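致Clomier基金项目管理处：

塞斯盖特（Sesgate）玩具借用室收纳整理项目阶段报告，7/1/24

本期拨款主要用于更换收纳用具和重新归类毛绒玩具。按申请书的说法，换成透明带盖的箱子以后，借还时间会明显缩短。我对此仍有保留。登记在册的玩具共228件，目前完成归箱的是165件，余下的多半形状不规整，圆鼓鼓的，放进去盖子未必扣得平。

Khasawneh供应的箱子分2种，盖子彼此不通用，这一点报价单上没有写明。南瓜形状的软玩具一类，究竟该按大小放还是按季节放，组里意见至今不一。Nabil Rizk主张按季节，理由是秋天借的人多，可他拿不出往年的借出记录，我暂时没有采纳。
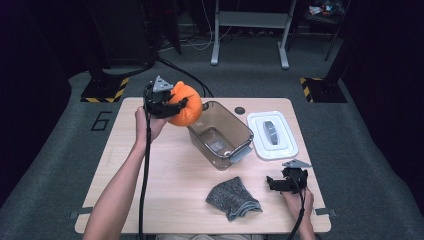
归类标准定不下来，标签就没法印。Sundeo那边催过一次，我回复说等标准定稿再下单，免得印了又撕。桌面整理的流程倒是基本固定了：先把箱子和盖子分开摆好，布叠在手边，玩具逐件过手，入箱，最后合盖。流程写起来很顺，换个人做是否一样顺，还没有试过，所以这份报告里不报效率数字。

经费方面，箱子的支出超过预算40元，从标签一项里调剂，不申请追加。申请书里“家长可自行归还入箱”的目标，我建议先搁置。现有的箱子外观太接近，没有标签，让家长自己去找对应的一只，恐怕只会放错更多。

下一期报告九月提交，届时附借还登记表的原始数据。如果归还时间没有变化，我会照实写，也请管理处考虑第二批箱子是否还有必要采购。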